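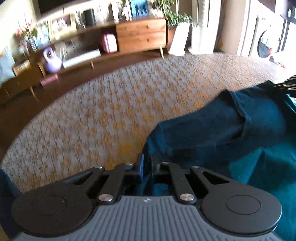 Laundry and the Shared Living Room: Final Report
Birdie Lindqvist and Ravinder Campbell
Submitted March 2, 2025

Question

Where does clean laundry end up in a small apartment when the washer is in the same room as the TV? We wanted to know if folding gets done faster near the machine or over on the rug.

Site

One apartment in Stindeston, tenant family name Çetinkaya. Washer is a white front loader, by the glass. Long low wooden sideboard, two drawers, exercise stuff stored on and under it (mat, kettlebell, pink block). Patterned rug, mustard and off-white. Wood floor. No real table to fold on so people use the floor.

Method

100 items over January, shirts and towels mostly. Half folded at the washer standing up, half on the rug. Timed with a phone. Ravinder timed, Birdie folded, then we swapped for the second half which we should of done from the start.

Results

Rug was faster. 616 seconds total for the rug half, washer half took longer but one sheet of times got lost so no exact total, sorry. Dark items slower in both spots, seams hard to find. Teal shirt was the worst one, we had to redo it 2 times.

Problems

- rug slides on the wood floor, needs a pad
- kettlebell in the way of the lower shelf, moved it every visit
- items left on the rug stayed there untill somebody wanted to stretch

Recommendation

Clear the sideboard top at the drawer end and fold there. Didnt get to test this. Also a basket for the unfolded pile. The Otport group tried something similar in a bigger apartment, their times are in the shared folder.

Still to do: towel chart, fix page numbers, Birdie to add the floor plan.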